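Brostgate Newsletter
Last updated: March
Search this site Enter keywords Go

Wanted: people with strong opinions about where the cups go

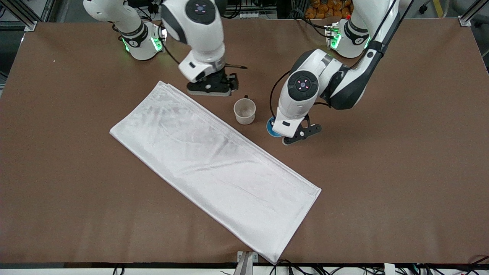
Issue 13, page 7

There is a large brown table at Brostgate, and things get left on it. A translucent plastic cup, say, parked in the middle, or something small and blue, or a cloth put down by a person who meant to come back for it. We would like to know how people clear a table like this when given no instructions at all, and we are looking for participants to come and do it.

The study is called Donton. It concerns everyday tidying: what gets picked up first, what gets stacked inside what, and which item is pushed to one side four times before anyone deals with it. Our money is on the cloth.

What you would be doing

You sit or stand at the table, as you prefer. We set out a small collection of household things, mostly cups and cloths, and ask you to put them in order. You decide what order means. Then we muddle them up and you do it again. A session has 13 rounds, with a tea break after round 7, and yes, you will be expected to do something with your mug.

Afterwards there is a short form. One question asks whether you consider yourself a tidy person. Please fill it in before discussing it with anyone you live with.

Who we are after

Anyone over 18 who can comfortably reach across a wide table. Left-handers are especially welcome, as we have hardly any. We need 100 people altogether, and we would like a fair number who are bad at this. The first call brought in a great many folders of tea towels into thirds, and the results were lovely to look at and very nearly useless.

No experience is needed. If you have catering experience, tell us when you apply and we will put you in a separate group, where you can be quick together.

When and where

Sessions run on weekday evenings and on Saturday mornings in the Seltov Room, ground floor, step-free from the car park. Allow an hour and a half. Wear sleeves that roll up.

What you get

A shopping voucher, your bus fare and a biscuit of middling quality. You may stop at any point and still keep all three.

How to apply

Pick up a form from the front desk, or leave your name and a daytime number there and we will ring you. Couples may apply but will be booked separately. We tried it the other way.

Recent items
Seltov Room: new booking hours
Ouazzani Kitchen seeks weekend washer-up
Lost property: mostly lids
Donton study: notes from the first call
Car park resurfacing, continued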